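2021-03-13

Quick one tonight, dinner's in the oven and I have 2 loads of laundry staring at me.

So. The ring road walk. Finally did the whole thing, Zuccaro to Jinent and back over the hill, after saying I would since September. Legs are toast. Worth it.

Started way too late. Missed the first bus, got the next one, sat behind a guy with a cello. Got off at the Zuccaro stop and went the wrong way for a good ten minutes because they've moved the trail sign to the other side of the parking lot. If you go, it's behind the recycling bins now. Go left. Not right like me.

First part is flat and kind of dull. Fence, field, fence. Then the climb. 678 steps according to the plaque at the bottom, I did not check. Stopped 3 times. A woman with a stroller passed me (how??). The top is great though, you can see the water tower in Jinent and the river bend and, if it's clear, all the way to Vomow. It wasn't that clear. Saw something gray that might of been Vomow.

Ate my sandwich up there. Cheese and pickle, squashed. Wind took my napkin.

Coming down is worse than going up, nobody warned my knees. Lots of mud on the north side, the kind that takes your shoe. Bring the boots. I had the old sneakers and they are now garden sneakers.

Jinent was half shut. Bakery shut, museum shut, the little hardware store open so I bought hooks. We needed hooks. Then the 62 bus back partway becuase I am not a hero, and the last mile home on foot along the canal.

Big flower print, still like it:

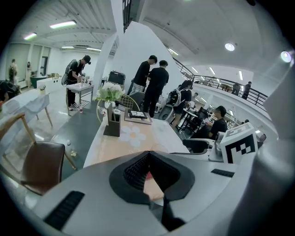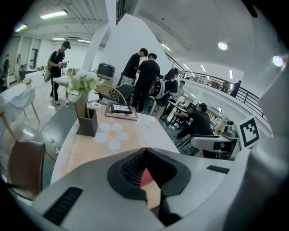

Things for next time. Earlier bus. Two pairs of socks. The Zemard map is fine for the hill but useless in town, half the footpaths aren't on it, and the one by the canal is drawn on the wrong bank. I wrote to them last year about that and got a nice reply and no change.

Also want to try the loop the other way around, so the steps are at the end going down. Or maybe that's dumb with my knees. If anyone's done it that direction let me know in the comments.

OK timer's going. More when I can bend again.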